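Slow internet upstairs, is it the cable?

Print this page | E-mail this to a friend

Jae-in Hong
April 2022
Hi all, I've moved into a tall old house in Lindale and the upstairs broadband is dreadful! Downstairs I get 600 on the speed test, in the back bedroom it's 11 (on a good evening). Do I buy one of those Geum boosters or run a wire up the stairs?

Lestau
Booster. Had one 7 years, no bother.

Na-rae Hyun
I'd go for the wire, I really would. My boosters dropped out every time someone used the microwave and I got so fed up! Go up through the airing cupboard if you've got one, and buy a longer cable than you think you need.
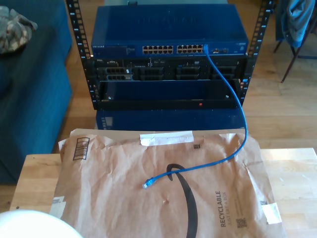
Blue network cable, in both of these.
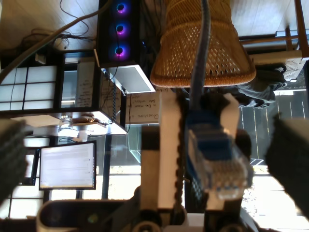 Oh, and measure round the door frames too, I forgot mine and ended up two metres short. Clip it along the skirting and paint over the clips once you're happy with it.

Print this page | E-mail this to a friend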